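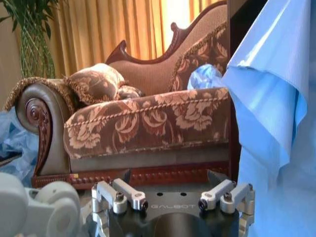 갈색 꽃무늬 천을 씌운 긴 의자

미리 쓰는 부고

필리스 마스든은 자기 부고를 직접 고치고 싶어 했다. 던모어의 지역신문에서 부고란을 맡은 제이미 페어클로는 화요일 오전에 그 전화를 받았고, 처음에는 돌아가신 분의 성함을 여쭈었다.

"필리스 마스든이에요."

"고인과는 어떤 관계이신지요?"

"꽤 가까운 편이죠."

편집장 데클런 볼저는 이야기를 전해 듣고 다녀오라고 했다. 정기구독자는 죽기 전까지 정기구독자라는 것이 그의 지론이었다. 게다가 10월은 부고란이 한산했다. 볼저는 이 현상을 늘 인쇄업계 전체의 위기와 연결해서 설명했는데, 듣는 사람은 제이미밖에 없었다.

마스든 부인의 집은 언덕 꼭대기에 있었다. 차를 따라 주며 부인은 무릎에 신문 한 부를 펼쳤다. 지난주에 죽은 옛 동네 사람의 부고에 연필로 줄이 잔뜩 그어져 있었다.

"여기 '모두에게 사랑받았다'고 돼 있잖아요. 모두가 누구예요?"

"관용적인 표현입니다."

"나는 안 사랑했어요. 그러면 적어도 '거의 모두'라고 해야죠."

제이미는 수첩에 '거의'라고 적었다. 무언가 적고 있으면 노인들은 대체로 말을 늦춰 주었다. 마스든 부인은 늦추지 않았다.

부고는 671자를 넘길 수 없었다. 예전에는 더 길었지만 광고국의 제이미 도버가 가구점 헷버그의 할인 광고를 부고란 바로 밑에 유치하면서 줄어들었다. 그 뒤로 던모어 사람들은 일생을 671자로 마치고 곧장 서랍장 특가를 만나게 되었다. 같은 회사에 제이미가 둘이라 유족의 감사 편지는 종종 도버에게 갔고, 서랍장 손잡이가 빠졌다는 항의는 페어클로에게 왔다. 도버는 감사 편지를 책상 앞에 붙여 두었다.

"내가 쓴 게 있어요."

부인이 봉투에서 종이를 꺼냈다. 공책을 뜯어낸 종이로, 앞뒤가 빽빽했다. 제이미는 예의상 처음부터 읽었다. 출생, 학교, 결혼까지는 세 줄이었다. 그다음부터는 전부 캐럴 피커링 이야기였다.

캐럴 피커링은 길 건너에 살았고, 부인과는 마멀레이드 때문에 말을 끊은 사이였다. 원고에 따르면 캐럴은 플러스텟빌 농산물 품평회에 필리스의 조리법으로 만든 마멀레이드를 내고 상을 받았다. 은색 리본과 로레오 냄비 한 벌이었다. 심사평에는 '껍질의 쓴맛을 두려워하지 않은 용기'라는 말이 있었다고 한다. 필리스는 그 용기가 본래 누구의 것이었는지를 앞뒤 두 면에 걸쳐 논증하고 있었다.

"부인, 이건 캐럴 피커링 씨의 부고에 가까운데요."

"그 사람 걸 내가 써 줄 이유가 없죠."

"명예훼손이 될 수도 있습니다."

"난 죽었는데요?"

제이미는 이 문제를 편집장에게 확인하겠다고 했다. 확인하고 싶은 마음은 없었다. 볼저는 법률 질문을 받으면 서가에서 두꺼운 책을 꺼내 와서 펼치지 않은 채로 한 시간씩 이야기했다.

두 사람은 오후 내내 원고를 줄였다. 남편 이야기는 부인이 스스로 뺐다. 좋은 사람이었지만 글자를 많이 먹는다고 했다. 학교 합창단에서 독창을 맡았던 일은 제이미가 아까워했는데, 부인은 그날 음을 틀렸다며 그것도 지웠다. 우체국에서 일한 세월은 한 문장이 되었다. 그렇게 해서 캐럴 피커링에게 262자가 남았다.

"적네요."

"고인의 약력이 아직 409자밖에 안 되니까, 비율로 보면 후한 편입니다."

"고인이라고 부르지 말아요. 차 마시고 있잖아요."

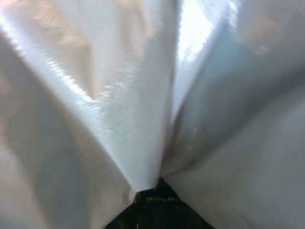 창밖으로 길 건너 현관문이 열리는 것이 보였다. 제이미는 그쪽을 보지 않으려고 애썼고, 부인은 애쓰지 않았다. 작은 여자가 나와서 우유병을 들여놓더니, 허리를 펴고 이쪽 창을 한참 쳐다보았다.

"늙었네."

부인이 말했다. 만족스러운 말투였지만 오래가지는 않았다. 부인은 찻잔을 내려놓고 커튼을 조금 당겼다가 도로 놓았다.

"저 집은 저녁마다 불을 일곱 시에 켜요. 어제는 아홉 시가 다 돼서 켜더라고요."

"걱정되셨나요?"

"전기세를 아끼나 했죠."

제이미는 수첩을 덮었다가, 부고 담당자로서 한 가지는 물어야겠다고 생각했다. 만일 피커링 씨가 먼저 돌아가시면 이 원고는 어떻게 하느냐는 질문이었다. 부인은 그런 경우를 생각해 본 적이 없는 모양이었다. 얼굴에 낭패한 기색이 지나갔다. 캐럴이 읽지 못할 부고라면 671자든 두 면이든 쓸 데가 없었다.

"그 여자가 그럴 만큼 못되긴 했어요."

부인은 종이를 도로 가져가 연필 뒤꽁무니의 지우개로 문지르기 시작했다. 중간에 찻물이 다시 끓었고, 제이미는 시키지도 않았는데 일어나서 불을 껐다. 돌아와 보니 피커링 부분은 138자로 줄어 있었다. 도둑이라는 말이 없어지고 '이웃'이 들어갔다. 심사평의 용기에 관한 대목은 그대로였다.

"여기 하나만 더 넣어 줘요. 껍질은 하룻밤 불려야 한다고. 저 여자는 늘 서둘러서 질겼어요."

"부고에 조리법을 넣는 건 전례가 없습니다."

"서랍장은 넣으면서."

제이미는 넣었다.

신문사로 돌아와 원고를 '보관' 서류철에 꽂는데 책상 위에 메모가 있었다. 도버의 글씨였다. 자기 앞으로 잘못 온 전화라며, 언덕 위에 사는 캐럴 피커링이라는 분이 본인 부고를 미리 손보고 싶어 하니 되도록 빨리 와 달라고 했다는 내용이었다. 마멀레이드에 관해 바로잡을 것이 있다고 했다. 분량은 맞은편 집보다 한 글자라도 많게 해 달라는 말에 밑줄이 두 번 그어져 있었다.

제이미는 편집장실 문을 두드렸다. 볼저는 메모를 읽고 나서 서가 쪽으로 손을 뻗었다.

"법률문제는 아닙니다." 제이미가 얼른 말했다.

"그럼 뭔가?"

"헷버그 광고를 한 줄만 줄일 수 있을까요?"

볼저는 책을 꺼내다 말고 생각에 잠겼다. 그러고는 도버를 부르라고 했는데, 복도에 대고 제이미라고만 소리치는 바람에 페어클로가 대답했다.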